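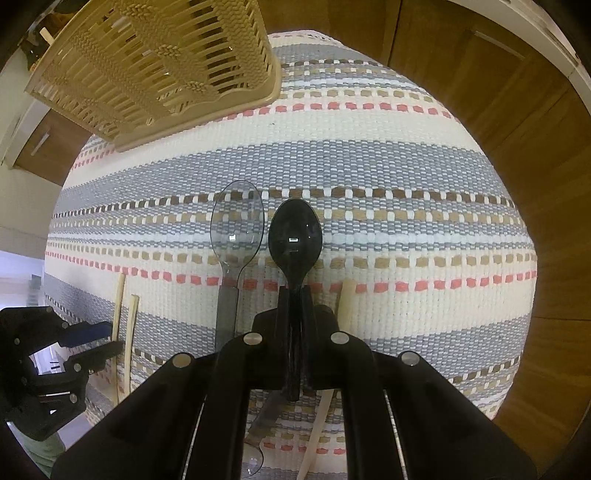 The takeout cutlery drawer: keep, wash or toss?

Prusura Home Forums > Kitchen > Drawers and Other Shame
Page 1 of 1

dakham_drawer
Original poster

We've run out of room in the second drawer down, so on Sunday I started laying the takeout stuff out on the striped cloth to sort it. Plastic spoons, wooden chopsticks, the usual archaeology. The spoons come in two kinds, the see-through smoky gray sort and a black one you could almost mistake for something you paid for. I have strong feelings about the black one and I'm not ready to discuss them.

Final tally from the whole drawer was 107 pieces. There are two adults in this household. We own forks.

So what is the system, people? I want a number I'm allowed to keep and a clear conscience about the rest.

moth_and_ladle

Four of each. Two for you, two for guests you don't respect.

Everything else goes in a bag in the car, where you'll forget it until you're parked somewhere with a yogurt.

tin_opener_77

The bag in the car is how I ended up with a second drawer, except it has wheels.

Keep the chopsticks, lose the plastic. Bare wooden chopsticks are good for something like ten jobs around the house. I stir paint with them, prop up seedlings, get toast out of the toaster (unplugged, before anybody starts) and poke the gunk out of the sliding door track. I have never once needed a plastic spoon for a job a real spoon couldn't do.

quietcolander

Disagree, strongly, and I'd like it on the record. Plastic spoons are the only spoons I'm willing to send to my office. I've lost an entire set of real teaspoons to that break room. I assume they're in a drawer much like this one, being happy.

dakham_drawer
Original poster

I hadn't thought about the office. Mine has a spoon jar, and it's where I suspect the black one came from.

tin_opener_77

So you're a smuggler.

dakham_drawer
Original poster

An importer.

Vukport_Vera

Can we talk about washing them? My mother-in-law washes and dries every plastic spoon that enters the house and puts it back with the good silverware. You reach in for a soup spoon at dinner and come up with something from a noodle place. I've eaten her Thanksgiving gravy off one.

I say if it's been used, it goes. If it's still in the wrapper, it can stay.

quietcolander

I wash mine. They come out fine if you do them by hand in the sink with everything else. The dishwasher is another matter. I put some in the bottom rack once and got back a sort of shoehorn.

moth_and_ladle

Top rack.

quietcolander

It was the top rack the second time. Smaller shoehorn.

Vukport_Vera

And the chopsticks? Don't tell me you wash those.

tin_opener_77

I rinse them and stand them in a jar to dry if they're headed for the garden. I wouldn't eat with them twice. Cheap wood holds on to the soy sauce, and the ends go fuzzy.

moth_and_ladle

I've eaten with the same pair for a month. I'm typing this, so I must be all right.

Vukport_Vera

I've read your other posts. I wouldn't lead with that.

yazdani_fan

Long-time reader, first post, and of course it's about this. I use one of those Yazdani drawer dividers, the kind with a skinny slot along the side. The slot holds the chopsticks and one short stack of spoons. When it's full, no more come in, and whatever arrives with dinner goes straight into the donation box at church for the potluck. It has worked since February. My husband calls it the border crossing.

Also, there's usually a box you can check when you order that says no utensils. I mention it gently.

dakham_drawer
Original poster

I check the box. I have always checked the box. I believe the restaurant sees the box as a cry for help.

tin_opener_77

Same. I check it and they send extra, plus the little salt packet.

moth_and_ladle

Please don't open a salt packet thread. I'm not strong enough.

dakham_drawer
Original poster

OK, where I've landed: unwrapped chopsticks to the potting bench, wrapped ones in the drawer, four gray spoons for lunches. The rest is going to the potluck box, and I'll be washing them by hand, Vera, so you can stop typing.

The black spoon stays.

Vukport_Vera

I wasn't typing. Used spoons at a church, though.

yazdani_fan

Wrapped only at ours, please. There was an incident with a ladle.

quietcolander

Go on.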